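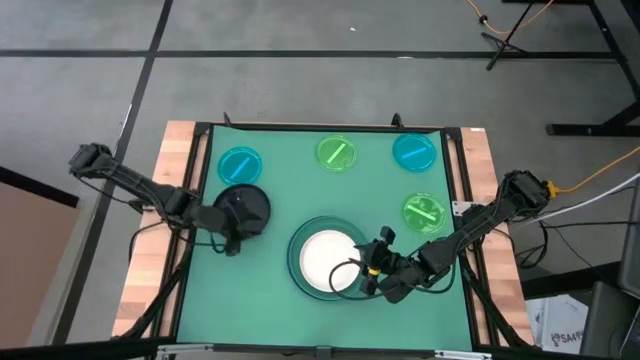
Section 4: Setting Up the Dish Stacking Task

Welcome to the best part of the club handbook! By now your team has the two arms powered, homed, and talking to the Zirnine control software (if you don't, go back to Section 3). In this section you'll lay out the table, teach both arms where the rim of a dish is, and record your first stacking runs. Dish Stacking is the second task in the Grendum Student Challenge, and it's the one our teams get most excited about, because two arms working together looks fantastic when it clicks.

Plan on one full club meeting for steps 1 to 12. Work in pairs, with one person on the controls and one on the stop button.

CAUTION: Keep hands, sleeves, and hair outside the rails whenever the arms are enabled. To move a dish, say "pausing" out loud, press Pause, and wait for your partner to answer "paused" before you reach in.

4.1 Laying Out the Table

1. Wipe the mat with a dry cloth and press it flat into the corners. A bubble under the mat will tip a plate just enough to spoil a grasp.

2. Put the large round dishes on the half of the mat nearest the operator and the small petri dishes on the far half. Leave a hand's width between neighbors.

3. Place one stick in each petri dish. Any angle is fine – go wild here! Varied angles make for much better practice data than a tidy row.

4. Check that no cable can drag across a dish when an arm swings in. Walk each arm slowly through its full reach in Free Move and watch the slack as it goes.

5. Save the layout under your team name plus a number, so that Mafalda Mota can find it when she sets up the scoring.

Note: The petri dish sticks are for the sorting task in Section 5. Leave them out if your team is only stacking. Otis Delacroix likes to run both tasks back to back, and the layout above works for either.

4.2 Choosing an Operator Position

6. Sit where you can see the table and both grippers without leaning. Your eyes should do most of the work in the first few runs, so turn the wrist view off for now and get a feel for how the arms move.

7. Set the speed slider to Low and bring both arms to the Ready pose. They should hang over the left and right sides of the table with the middle clear. 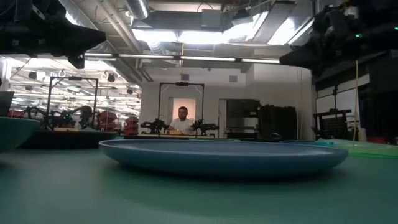

If an arm drifts while it's holding Ready, don't fight it with the controls. Press Pause, re-home that arm, and try again. Drift that comes back after a second homing usually means a loose shoulder connector, and Amr Shawky is the person to ask about those.

8. Practice moving one arm in and out over the mat without touching anything. Then swap arms. Then do both at once! Give this five minutes even if you're itching to grab something. Joana Cordeiro's team did nothing else for their whole first meeting and had the smoothest runs in the club by October.

4.3 Teaching the Rim Grasp

The rim grasp is the heart of this task. One fingertip goes inside the dish, one goes outside, and the wall sits between them.

9. Turn the wrist view on. Lower the open gripper over the dish until the rim runs between the two fingertips.

10. Rotate the wrist until the fingers straddle the rim squarely. If one fingertip leads the other, back up and rotate again before you close.

11. Close slowly and stop at first contact. The default grip value is 451 on a scale of 1,000, and it's a good starting point for every dish in the kit.

CAUTION: Never raise the grip value to fix a slipping dish. Lower the gripper a little deeper over the rim instead. High grip values wear out the finger servos and can crack a thin dish.

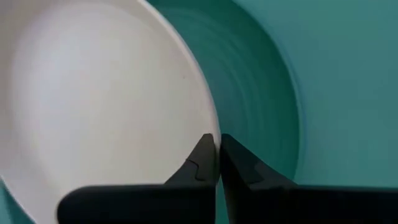

12. Lift straight up by two finger widths, hold for a slow count of three, and set the dish back down. When you can do this five times in a row with each arm, press Save Grasp.

4.4 Recording a Stack

Now put it all together – plate on the bottom, bowl on top.

13. Start with the plate flat on the mat, near the middle, where both arms can reach it.

14. Press Record. Pick up the bowl with the closer arm and carry it low and slow over the plate.

15. Use the second arm to steady the plate if it slides. Touch the outside of the rim and don't push down.

16. Lower the bowl until it rests on the plate, open the gripper, and back away along the same path you came in on.

17. Press Stop, then mark the run Good or Retry. Be fair to yourselves! A bowl that lands off-center still counts as Good if it's stable and the arms are clear. 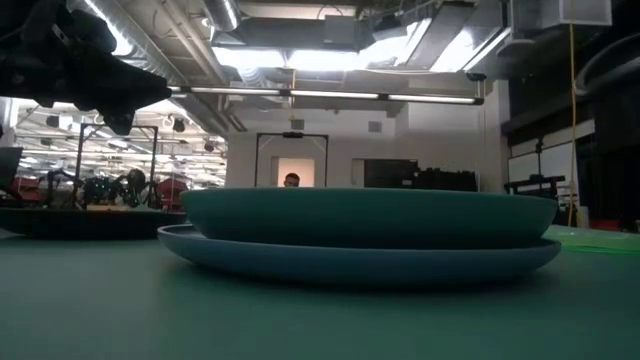
Can we stack with one arm if the other is being repaired?

Set the task to Single Arm in the Zirnine menu and skip step 15. The run is saved in a separate folder, and you can still use it for practice scoring. For the challenge itself both arms have to be enabled, so let Apostolos Manolakis know early and he'll find your team a slot on another table.

Before you leave, return both arms to the Rest pose, turn off power at the strip, and put the dishes back in the kit box with the petri dishes on top.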